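Nicotine pouches and the age of sale, what does a small shop have to do?

Posted October 18, 2021 in Retail and Licensing

I run a corner shop with one other person behind the till. We stopped selling flavoured vape liquid in February after a complaint from a parent, and since then a rep has been pushing nicotine pouches on us under the name Karorano. He says they contain no tobacco, so the tobacco age limit does not apply and we can put them next to the mints.

I am not happy with that answer. The tin says nicotine on the front in small letters and there is a warning on the back. He has offered us a counter stand and 6 free tins if we take a full case. My questions are whether I can refuse to sell them to under-18s even if the law does not make me, and whether I need to tell anyone before I stock them. I have looked on the council website and it only talks about cigarettes and vapes.

Posted by tillside471

Irkison
You can refuse. A shop can set its own age limit on a product as long as it is applied the same way to every customer. Put a notice up at the till and write the rule down in your refusals book, so that whoever is serving does the same thing.

On the law, I would not take the rep's word for it. Tobacco rules, vape rules and general product safety rules are separate, and pouches can fall between them depending on where you are. Ring trading standards and ask two things: is there an age of sale for nicotine pouches here, and what has to be on the label. Ask for the reply by email and keep it. I did this for a different brand and had an answer in five days.

I would also move them away from the mints whatever the reply says. We keep ours behind the counter on the same shelf as the lighters. It takes up space — we lost a row of batteries — but it has stopped children picking the tins up to look at them.

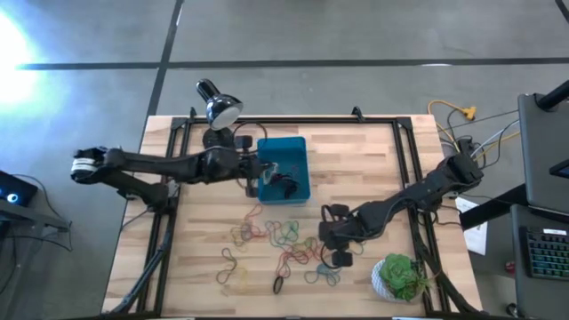
Table with a black metal frame and two arms

The free stand is worth thinking about too. Once it is on the counter the company will expect it to stay full, and some of the agreements say so. Read the sheet before you sign. Mine had a clause about keeping the stand within reach of customers, and I crossed it out before I sent it back. They accepted that without any argument.

Norko
dont bother with them. we had a case and sold 5 tins, the rest went out of date. people who want nicotine already have a vape

Ogundipe928
Agree with most of what Irkison wrote. One addition is to check your insurance and your lease. Our lease has a line about tobacco and "similar goods" and the landlord's agent took that to include pouches. It was sorted out with a letter but it took a while.

Also ask the rep for the safety paperwork and the name and address of the importer. If he cannot give you either one, leave the case with him. The strength should be marked on the tin in milligrams per pouch, and if it is missing I would send the lot back.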